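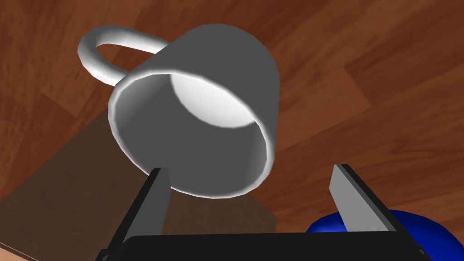

A computer network is a group of computers that can send messages to each other. The computers need three things to do this. They need a path for the messages, such as a cable or a radio signal. They need a set of rules. And each one needs an address. The address works like the name on a mug. A plain white mug with a thick rim and a rounded handle looks like any other plain white mug in the cupboard, and if a whole class drinks from mugs like that, a drink can easily go to the wrong person. Write a name on each one and the problem goes away. A network address is a label of this kind, but it is made of numbers.

What a packet is

Computers do not send a picture or a song in one piece. They cut it into small parts called packets. Each packet carries a bit of the file, the address it is going to, and the address it came from. It also carries a number that shows where it belongs in the order.

Suppose a drawing is 3000 letters long when it is written in computer code, and each packet can hold 2000 letters. The computer needs 2 packets. The first is full and the second is half full. The computer at the other end reads the order numbers and joins the parts together. If packet 2 arrives before packet 1, it waits.

Sometimes a packet is lost. The receiving computer sends back a short message for each packet it gets. If the sender does not hear back in time, it sends that packet again. Not every program works this way. A video call usually skips a lost packet, and the picture may freeze or turn blocky for a moment.

What the router does

A router is a box that joins networks together. In a home, it joins the home network to the internet. When a packet reaches the router, the router reads the address and decides where to send it next. It does not need to look at the drawing or the song inside.
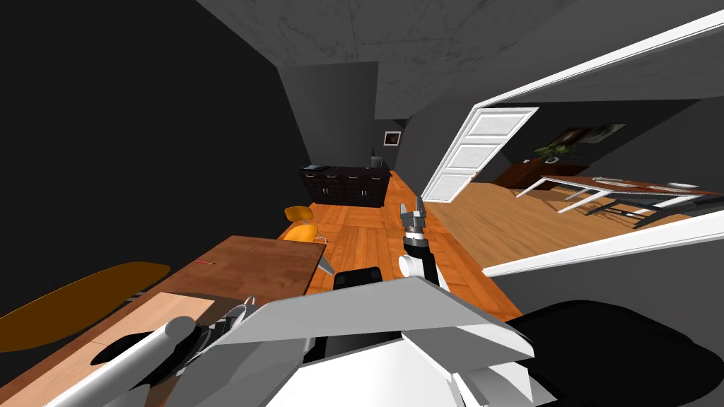
The router usually gives out the addresses in a home as well. When a tablet joins, it asks for an address. The router looks at its list, picks a number that is not in use, and lends it to the tablet. The last part of the number might be 38. The loan has a time limit. If the tablet is still there when half the time has passed, it asks to keep the same number. If the tablet leaves and the time runs out, the router can lend 38 to something else.

Two devices on the same home network must not have the same address. If they do, packets meant for one may go to the other, and one or both may stop working properly. This is called an address conflict. Turning a device off and on again often makes it ask for a new address.

Wires and radio

A wired network uses cables. The messages travel as small electrical signals. A wireless network uses radio waves, which pass through air and through most walls. Thick walls and metal make the signal weaker. A weak signal means more lost packets, so more have to be sent again, and the network feels slow.

Try it with paper

Write a sentence on a strip of paper and cut it into four parts. On the back of each part, write a number for the order and the name of a friend. Pass the parts across the room by different people. Your friend puts them in order and reads the sentence. Then do it again and hide one part. Your friend has to work out which number is missing and ask for it.

Words to know

Address: the number that tells packets where to go.
Packet: a small part of a file or message.
Router: a box that passes packets between networks.

Written by Prodromos Rallis

Related pages
What Is Inside a Cable?
How a Printer Shares a Network
Why Passwords Have Rules
Bits and Bytes

14 shares | 3 comments

Trolum Learning Pages | Contact | Back to top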